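Putting Up Punched-Upright Metal Shelving Without Believing the Box

By Wissam Darwish
Filed under: Storage, Shop and Stockroom

The label on my first set of steel shelves said 800 pounds per shelf and "assembles in minutes." I have now put up enough of these units, my own and other people's, to have doubts about both claims. The shelves are fine. The claims are written by somebody who has a flat floor, four hands and no boxes waiting to go on anything.

This covers the common type: metal uprights with rows of punched holes, and shelves that either hook in or bolt on. I've used Garo and Harnitz units and a secondhand batch of Rizk. The instructions differ less than the prices do.

Before you buy

Find the load rating and then find the small print. The big number nearly always assumes an evenly spread load, every shelf fitted, level feet and the unit fixed to a wall. A row of paint cans along the front edge is none of those. I treat the printed number as something that happened once in a test room. My shelves labeled 800 pounds carry 190 at most, and I sleep well.

Measure the ceiling at its lowest point. People measure to the roof deck and forget the beam, the light fixture or the pipe that hangs below it. Then they stand a tall unit up, and it doesn't stand up. If you'll be building it flat and tipping it, remember that the diagonal is longer than the height.

Ignore accessories for now. Label holders, bin rails, side panels, the Arkura "stability kit" (four screws and a strap in a nice bag). Some of it may be useful later. You can't tell which until the shelves have been loaded for a month.

What you need

Rubber mallet
Level, the longer the better
Tape measure
Socket or wrench to match the bolts, if yours is the bolted kind
Work gloves, because punched edges are sharp whatever the finish is called
Painter's tape or a marker
Thin steel or hard plastic shims
Wall anchors suited to your actual wall

The wrench in the packet will tighten a bolt in the same way a spoon will dig a ditch. Use a real one.

Step 1. Sort the uprights

Lay all the uprights on the floor side by side, with the same end toward you. On many units the holes aren't centered, and the first hole is closer to one end than the other. If one upright is upside down, the shelves will sit crooked and you'll blame the floor. Put a piece of tape on every top end. The Harnitz sheet says the parts "cannot be installed incorrectly." I installed one incorrectly in August.

Step 2. Mark your shelf heights

Do this before anything is joined. Measure the tallest thing that will go on each shelf, add a hand's width so you can lift it out, and find the nearest hole. Mark that hole on every upright.

Don't trust counting holes from the top on one upright and from the bottom on the next. Count from the same end each time and then check with the tape. My tallest run has its second shelf at hole 19, and I know that because I wrote it on the wall after getting it wrong.

Even spacing looks tidy in the catalog. In use it gives you one shelf too short for anything and a lot of air above the others.

Step 3. Build the two end frames

Join the front and rear uprights with their side braces. If yours are bolted, leave everything finger tight. If they're hooked, seat each one with the mallet, but only once you're sure of the hole. Knocking a hooked brace back out is slow and chips the coating.

Step 4. Add the bottom shelf and the top shelf

Bottom first, then top, then stop. With those two in place the thing will stand on its own, badly. Have someone steady it. I've read the line about one-person assembly, and I've seen what one person looks like doing it.

Step 5. Square it, then tighten

Measure corner to corner across the back, then across the other diagonal. When the two numbers match, the unit is square. If they don't, push the longer diagonal in from the top corner and measure again. Now tighten the bolts, working around the unit a little at a time.

A lot of guides have you check for square after all the shelves are in. By then it's stiff enough to stay wrong.
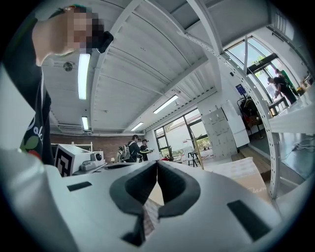 Can I put the heaviest things on the top shelf if the unit is bolted to the wall?

Keep them at the bottom. The wall anchor is there to stop a tip, and it was never meant to hold up a bad loading plan. You would also be lifting the heaviest things you own above your head every time you want one.

Step 6. Level the feet

Set the level on the bottom shelf, front to back and then side to side, and shim under the low foot. Repeat on the top shelf. If the bottom reads level and the top doesn't, you are out of square, so go back to Step 5 and don't try to fix it with more shims.

Folded cardboard is not a shim. It squashes, and it squashes more under one foot than another. The plastic caps that come with the uprights aren't leveling feet either, although one Garo leaflet calls them that.

Step 7. Fix it to the wall

Do it even if the unit feels solid. It feels solid because it's empty. Use two anchor points near the top, into a stud or masonry. Drywall plugs are sold with some of these kits, and I'd leave them in the packet. If the unit has to stand away from a wall, bolt it back to back with another one, or keep it low. The load chart should say what height is allowed freestanding. If it doesn't say, I'd want to know why.

Step 8. Fit the middle shelves

Now put in the rest, at your marked holes. On hooked shelves, look at each corner from underneath and make sure every tab has gone all the way down. Three seated corners and one resting on the lip will look perfect from the front. Tap, look, tap again.

Step 9. Load from the bottom up

Fill the lowest shelf completely, then the next. Keep weight spread across the shelf and a little toward the back. Leave the sheet-metal edge clear enough that you can get your fingers under a box.

Come back after a week and check three things: the level, the bolts and the middle of each loaded shelf. A bit of bow that stays the same is normal in thin steel. A bow that's worse than it was last week means take something off.

Where it usually goes wrong

The unit rocks. One foot is off the floor, or one brace is in a different hole from its partner. Check the brace first. It's the more annoying answer and, in my experience, the likelier one.

A shelf won't drop in. The uprights have splayed. Slacken the bolts on the nearest brace, pull the frame in by hand, drop the shelf, tighten again. Hitting it harder bends the tab.

The shelf is too dark to read labels. Tall units placed across the line of the ceiling lights shade their own lower shelves. Turn the row so it runs the same way as the light fixtures if the room allows it. A stick-on battery light helps until the battery goes.

The holes look stretched. Stop using that upright. I don't care what it cost. My Rizk set arrived with one like this, and the seller told me it would "settle in."

Comments on this page are closed. It has had 2,189 views and I've been sent the same question about drywall plugs by what feels like most of them. The answer is still in Step 7.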